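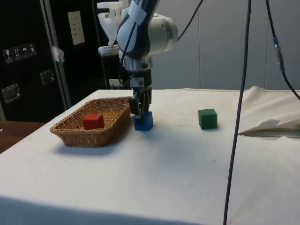 A robotic arm grips a blue cube beside a wicker basket during a block-sorting task of the kind used in Wustatano's teaching sessions.

WUSTATANO OPENS HAND-TEACHING PROGRAM FOR SMALL MANUFACTURERS

Wustatano said today that it will open its robot teaching program to outside companies in February, after running it in-house with its own staff. The program lets a worker with no programming background show a robot arm a task, either by guiding the arm by hand or by driving it from a remote controller, and then have the robot learn from the recorded examples.

The program runs on Rultora, the company's recording and training software. Rultora stores the arm's joint positions, the state of the gripper and the view from a fixed camera each time a person carries out the task. A simple pick-and-place job, such as moving colored cubes into a basket, takes some 300 demonstrations before training starts.

"Most of the shops we talk to have someone who knows the job very well and has never written a line of code," said Imelda Layug, who leads the program at Wustatano. "We want that person doing the teaching. If they can move the arm through the job, we can use what they did."

Trainees start with blocks. They learn how to line up the gripper, when to close it and how to let go without tipping the part. They also learn to vary their starting positions, as a robot that has seen a cube in only one spot will often miss when the cube is moved. Parts from the customer's own line come in during the second week.

Hand guiding is used for slow work close to the table. Remote control is used where a person's hands would block the camera — a common problem with small parts — or where the arm has to reach over a fixture. Customers may use either method, or both, for the same task.

Manalastas, a packaging company, will be the first outside customer. It plans to send seven operators to the opening course and will teach an arm to load small cartons into trays. Wovora, which makes molded fittings, has signed up for the course that follows.

"We did have sessions where the recordings were no good and had to be thrown out," Layug said. "People rush. The course spends a good deal of time on that now."

Each course lasts 84 hours, including time for training runs and a final check on the customer's task. Companies keep the recordings made by their own staff. Pricing depends on the number of operators and is available on request.

Contact: Wustatano Press Office | © Wustatano. All rights reserved. | Back to top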